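Storier puts memory-stripping cell back to work after refit

18 August 2020

The robot cell that takes memory modules out of scrapped office computers at Storier's Werolero site is running again after a refit that began in July. It was stopped for six working days.

The company said the arm itself was sound. The trouble lay in the gripper, which had started closing slightly off centre and letting modules slip as they came out of the slot. Storier had logged 302 missed pulls in the weeks before the stop, most of them on tower machines.

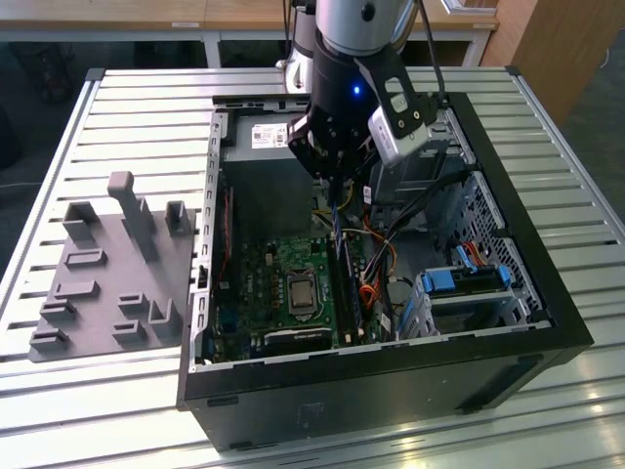 Gbeho, the firm that looks after the cell, fitted new fingers and then set up the camera again from scratch. Any change at the gripper means the two have to be lined up afresh, and the job takes most of a day. Towers are laid on their side with the panel off, and the fingers come down into the case over the memory slots, so there is little room for error with a drive cage and a bundle of power cables close by. The camera is bracketed to the wrist and moves with it, and its mounting screws are now on the weekly check sheet.

Staff ran the cell on 794 test pulls before handing it back to the day shift. A second cell, ordered through Briltel, is due to be fitted with the same type of fingers — its delivery date has yet to be fixed.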